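Folding demos: reset the garment every time, or leave it messy?

ywmaeng
Posted 6/24/18
We're collecting teleop demos for a two-arm folding policy and I'm after opinions on start states. Current garment is a Bulls jersey on the grey felt table, with a second red piece beside it. Head view first, then a wrist view.

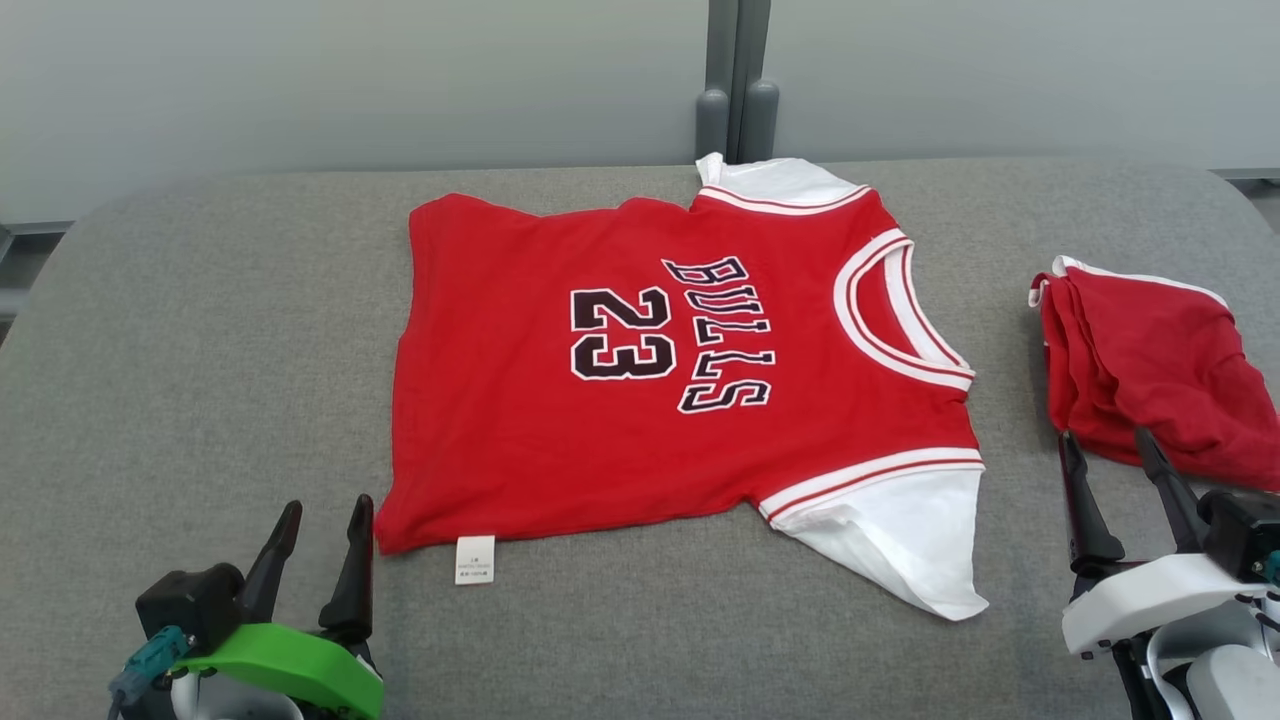
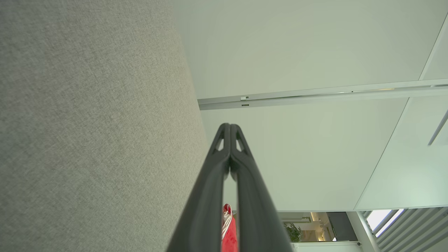

I've got 64 episodes so far. Half start with the jersey laid flat, half start wherever the last one finished. The flat ones train faster but the policy is hopeless once the collar is more than a little bit rotated. Target is 200. Do I keep the split or drop the flat starts?

hijazi_bench
Drop them. A flat start is a different task. You're spending operator hours on a state you'll never see out of a laundry basket.

Seung-woo Seol
Disagree. We did 40 flat starts first on Clotis and then mixed in crumpled ones, and the sleeve grasps came out much cleaner than training on crumpled alone. Keep the flat ones but change the rotation each time — tape marks are your enemy.

hijazi_bench
Did you test that against the same number of crumpled episodes, or just more data overall?

Seung-woo Seol
More data overall. Fair point.

civer2
What about the second garment? If it's always on the same side, the policy will use it as a landmark. Move it or take it away.

ywmaeng
Hadn't thought of that one. I'll swap sides every 2 episodes and label the start state in the metadata so I can train on either half. Will post numbers in January.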